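Knee pads, court shoes and the smelly bag: quick tips for volleyball households

Print this page | E-mail this page
189 shares | 2 comments

Two players in our house, so kit everywhere from September to May. Short version of what works for us.

Knee pads first. Turn inside out, do up any straps, cold rinse in the sink before the machine. Then 30 degrees, no softener — it gets into the foam and they go stiff. Never the tumble dryer. Peg them by the cuff, not the middle.

Shirts. Numbers peel if you iron them, so dont. Inside out, cool wash, hang straight away. Floor burn marks on the elbows: a dab of washing-up liquid, leave ten minutes, rub, wash as normal.
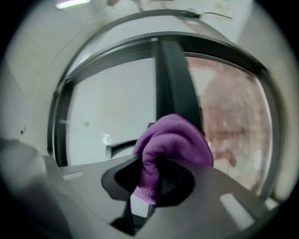 Court shoes next. Soles only grip if they're clean. Damp cloth before every match, dry cloth after, and don't wear them on the car park. Insoles out overnight. Newspaper stuffed in the toes, changed in the morning. Not on the radiator, the glue goes.

The bag. Empty it the same night, even if it's gone ten. Bicarb in an old sock, tied, left in the bottom. Swap it monthly. We had a Fenivdale holdall with a shoe pocket that zips right off for washing, worth looking for if you're buying.

Ball care. Wipe with plain water and let it dry indoors. Leather ones hate a hot boot. Check pressure with a proper gauge and go by whats printed near the valve. Wet the needle first, every time, or you'll split the valve.

Ankle braces — close the velcro before washing or it eats everything else in the drum. Pick the fluff out with an old toothbrush. Pillowcase if you haven't got a net bag.

Finger tape sticks to the inside of the washing machine door. Check cuffs and pockets.

Print this page | E-mail this page
Viewed 1,643 times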